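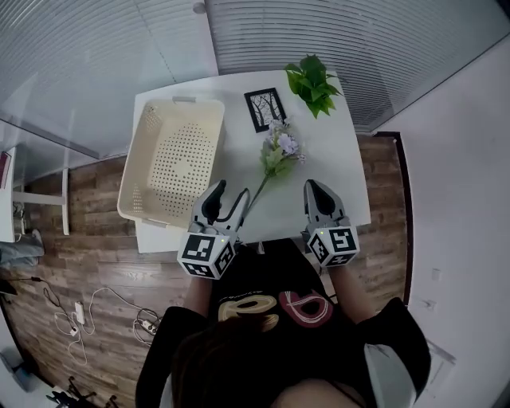
Does a cheap basket make a home any tidier? We doubt it, and we want people who doubt it too.

Manole is looking for 40 participants for a small study of how people put away decorative bits and pieces: artificial flowers, little picture frames, sprigs of greenery, the stuff that ends up on every flat surface in the house. Plenty of articles say a storage basket will sort all this out. Most of them are trying to sell you a basket.

You would come in for one session in July, lasting 40 minutes. You get a table, an open plastic basket and a handful of ornaments, and you put them away however you like. Afterwards Razia Gondal will ask you to find one of them again and tell her whether you would have bothered at home.

We'd like to hear from adults who do their own tidying, badly or well. Please don't apply if you organise homes for a living, or if you have taken part in one of our studies before. You needn't own a basket. We are not going to teach you a method, and you won't leave with a certificate.

Travel is paid back on production of a ticket. There is a small fee, paid on the day, and it won't change your life.

To apply, write to Oana Nistor at Manole with a few lines on where your own ornaments end up. Long statements about a passion for order will be skimmed.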